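Couette Drerkier quatre saisons : mon avis après deux hivers

Par Valquíria Lacerda
Rubrique : Chambre et linge de lit
Mis à jour en octobre

J'ai acheté cette couette pour remplacer une garniture en duvet de canard qui perdait ses plumes par les coutures. Je cherchais un modèle synthétique, lavable à la maison, utilisable été comme hiver. La Drerkier quatre saisons coûte 109 euros en 220 x 240 cm, livraison comprise. Je l'ai payée plein tarif, sur le site de la marque.

Ce que l'on reçoit

La couette est en deux parties : une légère pour l'été, une moyenne pour la mi-saison. On les attache ensemble avec des pressions pour obtenir la version hiver. Il y en a aux quatre coins et une au milieu de chaque côté. L'enveloppe est en coton, le garnissage en fibre polyester creuse. La notice tient sur une feuille, en trois langues, et la version française est correcte.

À l'ouverture, les deux épaisseurs étaient très tassées. Il leur a fallu une journée entière pour reprendre du volume. L'odeur de neuf est partie au bout d'une nuit fenêtre ouverte.

La chaleur

Nous chauffons la chambre à 17 degrés, parfois moins quand il gèle dehors. Avec les deux parties attachées, je n'ai jamais eu froid. Mon mari a trouvé l'ensemble trop chaud dès la première semaine et nous sommes repassés à la partie moyenne seule jusqu'en décembre. C'est celle qui sert le plus chez nous, en gros de la rentrée aux premières gelées, puis de nouveau à partir de mars.

La partie légère convient pour juin. En plein été elle reste de trop, un drap suffit.

Les pressions

C'est le point faible. Elles tiennent bien sur les côtés, mal aux coins du bas. Quand on dort à deux et que l'un tire, un coin se détache et la couche du dessous glisse au fond de la housse. J'ai fini par coudre un ruban à chacun de ces coins, que je noue avant d'enfiler la housse. Depuis, plus de problème, mais à ce prix j'aurais préféré ne pas sortir la boîte à couture.

La Khumalo que j'avais prise pour la chambre d'amis a des boutons et des brides à la place des pressions. C'est plus long à attacher et beaucoup plus solide. En revanche son enveloppe est en microfibre, et elle fait du bruit quand on se retourne.

La housse

Les dimensions annoncées sont justes. J'utilise des housses de 220 x 240 cm de plusieurs marques et la couette les remplit bien, sans faire de boule dans les angles. Avec la percale Stusix, qui est coupée un peu court, il faut secouer plus longtemps. Dans une housse à carreaux ou à rayures, on voit tout de suite si la garniture est de travers, et avec la version double c'est souvent le cas le matin. Un tissu uni pardonne davantage.

Le lavage

L'étiquette indique 40 degrés, essorage modéré. Chaque partie passe séparément dans ma machine de 7 kilos. Les deux ensemble, non. Je les lave deux fois par an, avec moitié moins de lessive que d'habitude et un rinçage supplémentaire. Au sèche-linge, il faut compter deux cycles à basse température, et bien remuer la couette entre les deux.

Après quatre lavages, la partie moyenne a gardé son gonflant. La légère s'est un peu aplatie au centre. Aucune couture n'a lâché et l'enveloppe n'a pas bouloché. 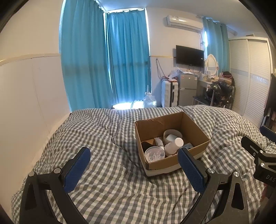 Pour le rangement, la partie qui ne sert pas est livrée avec un sac en plastique à fermeture éclair. La fermeture du mien a cassé au deuxième printemps. Je l'ai remplacé par un sac en coton Daltimdale, plus grand, qui se glisse sous le lit. Je déconseille les sacs sous vide pour ce type de fibre : j'ai essayé un été avec une ancienne couette et elle n'a jamais retrouvé son épaisseur.

Le service client

J'ai écrit à Drerkier au sujet des pressions. La réponse est arrivée le surlendemain, polie, avec une proposition d'échange. Je n'ai pas donné suite, les rubans étaient déjà cousus. Pour le sac cassé, on m'a répondu qu'il n'était pas vendu séparément.

Points positifs
Chaleur bien répartie
Enveloppe en coton, silencieuse
Se lave à la maison, une partie à la fois
Dimensions exactes

Points négatifs
Pressions des coins trop faibles
Sac de rangement fragile
Partie légère qui s'aplatit

Je la rachèterais pour une personne seule sans hésiter. Pour un couple qui bouge beaucoup, je regarderais d'abord un modèle à boutons, ou je prévoirais du ruban et une demi-heure de couture. La version 140 x 200 existe aussi, je ne l'ai pas essayée.

Note : 4 sur 5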